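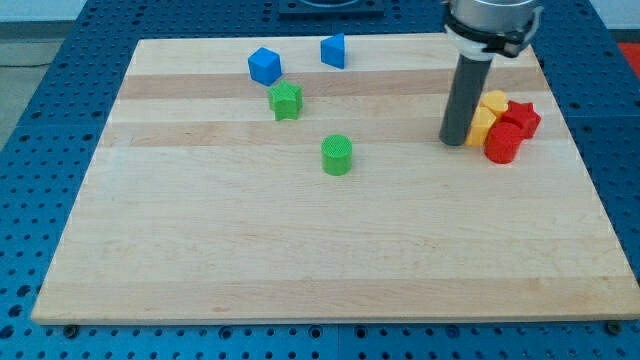 Page last changed: October, 16:40

Right, the glue tests. I've finally got round to writing these up, mostly so that I stop asking everyone the same questions at tea.

First batch was the Lornov hide glue, the old tin from the top shelf. It smelled dreadful but it grabbed well! I clamped the maple offcuts overnight and pulled them in the morning on the Dumitrescu rig. Best joint went at 3311 newtons, and it took wood with it, so I'm calling that a glue joint stronger than the timber. The worst let go at 1369 and I know why (I'd let the pot cool while I hunted for the second clamp, entirely my own fault).

Then the Leva white glue, straight from the bottle. Much less fuss, cleans up with a damp rag, and the squeeze-out doesn't stain pale wood the way I'd feared. One joint failed at 730 though, and I can't explain it. The faces looked clean. Maybe I over-planed them and burnished the surface? I'll scuff the next lot with 88 grit, if that odd roll is still in the drawer, and see whether it changes anything.

Haven't touched the Nisov stuff yet. The label says to use it within a year of opening and there's no date on the lid, so please, please write the date on things when you open them.

Still to do: end grain joints, a longer soak test, and a new brush for the glue pot. The old one is shedding bristles into everything. Rig is booked till noon, so it'll be an afternoon job.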